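회사 소개

드라틴포트 번역사무소는 설명서를 옮깁니다. 소설도 영화 자막도 하지 않습니다. 보일러, 제본기, 유축기, 잔디깎이 설명서를 한국어로 옮기고, 가끔은 한국어에서 다른 말로 옮깁니다. 파티에서 직업을 말하면 대화가 금방 끝나는 종류의 일입니다.

시작은 둘이었습니다. 호프슈테터 제본기의 설명서 한 권을 맡았는데, 원문이 77쪽이고 그중 절반이 경고문이었습니다. 손가락을 넣지 말라는 문장이 표현만 조금씩 바뀌어 계속 나왔습니다. 우리는 그걸 전부 다르게 번역했다가 고객사 담당자에게 전화를 받았습니다. 같은 뜻이면 같은 말로 써 달라고요. 그날 저녁에 용어집을 만들기 시작했고, 지금 그 용어집에는 항목이 2,263개 있습니다. '조이다'와 '잠그다'를 놓고 싸운 기록도 비고란에 그대로 남아 있습니다. 결론은 아직 안 났습니다.

하는 일
가전 및 산업기기 설명서 번역
기존 번역문 감수 (남의 번역을 고치는 일이라 말을 조심합니다)
용어집 제작과 관리
포장 상자 문구. 200자 이내면 대체로 이틀 걸립니다. 짧을수록 오래 걸립니다.

하지 않는 일
당일 납품, 계약서, 청첩장. 청첩장은 한 번 했다가 양가의 의견을 모두 들었습니다.

일하는 방식
번역한 사람과 검토하는 사람이 다릅니다. 검토자는 설명서만 보고 제품을 조립해 봅니다. 에드먼트 선반 세트 때는 선반이 거꾸로 섰고, 번역문 세 군데를 고쳤습니다. 원문 오류도 찾으면 알려 드립니다. 반가워하는 고객은 드뭅니다.

날티덤에 있는 작은 사무실은 정기 방문객이 거의 없지만, 오시겠다면 미리 메일을 주세요. 커피는 있습니다. 설명서가 한국어로 된 커피머신이고, 번역은 우리가 하지 않았습니다. 볼 때마다 고치고 싶어집니다.

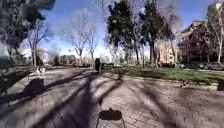
글·정리 드라틴포트 편집실 | 2024-12-18

점심에는 대개 밖으로 나갑니다. 모니터를 오래 보면 모든 문장이 '주의'로 시작하는 것처럼 느껴지는데, 나무 그림자가 길게 드리운 보도블록이나 햇볕에 서 있는 작은 얼룩 개 한 마리에는 다행히 경고문이 붙어 있지 않습니다. 산책이 끝나면 다시 '젖은 손으로 만지지 마십시오'로 돌아갑니다.

견적은 원문 파일을 받은 뒤에 드립니다. 스캔본도 받지만 글자가 보여야 합니다. 팩스는 11월에 없앴습니다. 그 전에도 아무 소리가 나지 않았습니다.

채용은 자리가 날 때만 이 페이지에 올립니다. 지원하실 분은 이력서와 함께, 집에 있는 설명서 중 가장 마음에 안 드는 문장 하나를 고쳐서 보내 주세요.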